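Inicio > Opinión > Casa y orden

Imprimir | Enviar por correo

Una cesta para lo pequeño

20/04/2018

En casa guardamos los juguetes en un baúl Dalell durante años. Cabía todo y no se encontraba nada. Las piezas menudas acababan siempre en el fondo, y para sacar una había que vaciarlo entero.
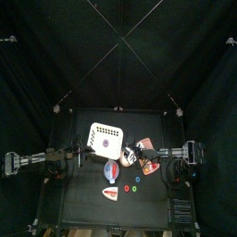
Desde octubre usamos cestas blancas de plástico, sin tapa. Son feas - lo admito - y ocupan sitio en la mesa. Pero un niño recoge antes si no tiene que abrir nada. Las cajas con cierre me parecen un invento para adultos.

Tampoco hace falta llenarlas. Prefiero una cesta medio vacía a un cajón que no cierra.
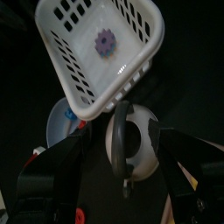 Un engranaje morado en el fondo de la cesta.

Portada Opinión Hogar Archivo Contacto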